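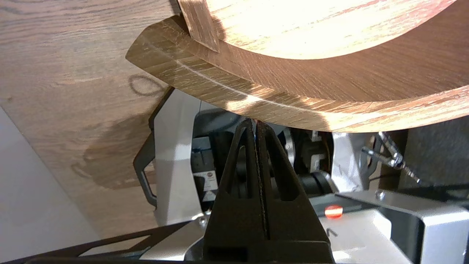 Oak grain on a wooden tabletop, with a curved piece on top.

Home | News | Jobs | Contact
Print this page | E-mail this page

Beta testers wanted for Velludeck 4

We're getting the next version of our notes app ready for phones and tablets, and we'd love a hand from people who'll use it the way it's really used — on the bus, in the kitchen, with a cracked screen and a flat battery. You don't need to know a thing about software, just be happy to tell us when something bugs you (or when you like it!).

Testing runs for six weeks from February. There are 200 spots, and everyone who finishes gets a year's subscription and our warmest thanks.

To put your name down, write to Dilani Mondal at Leltby and tell us which phone you have and your favourite colour theme.

We use cookies to remember your settings. Accept | Decline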